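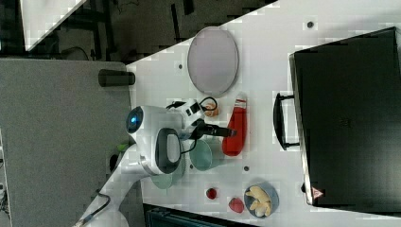

The white table at Taselcombe, with cups, fruit and the oval tray.

Readers of this page will be aware that the small kitchen at Taselcombe has one table, and that it serves for storage, preparation and eating alike. Lilla Dobos and I agreed in September that its arrangement should be put on a proper footing. The following notes record what was decided.

The large tray is to remain at the far side of the table. It is the piece most often wanted by guests, and it takes up the most room when carried past other things. Fruit is kept at the near side, with the blue bowl beside the strawberries. Bottles may be laid down while the table is being set, but should be stood upright before anyone takes a seat. 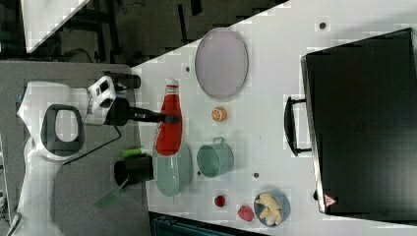
Plates and cups

The green plate belongs towards the middle. Mr Vincze has asked for a second one, and the request is under consideration. Cups should be put out last.

A slice of orange is permitted as decoration. I had my doubts on this point and have withdrawn them. 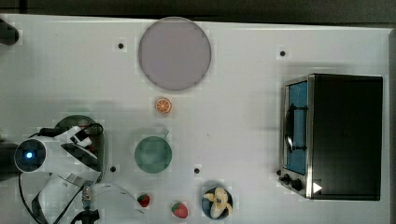
The larger plates will be washed by hand until further notice, and the cupboard list, which now runs to 43 entries, will be revised by Lajos Major before the winter.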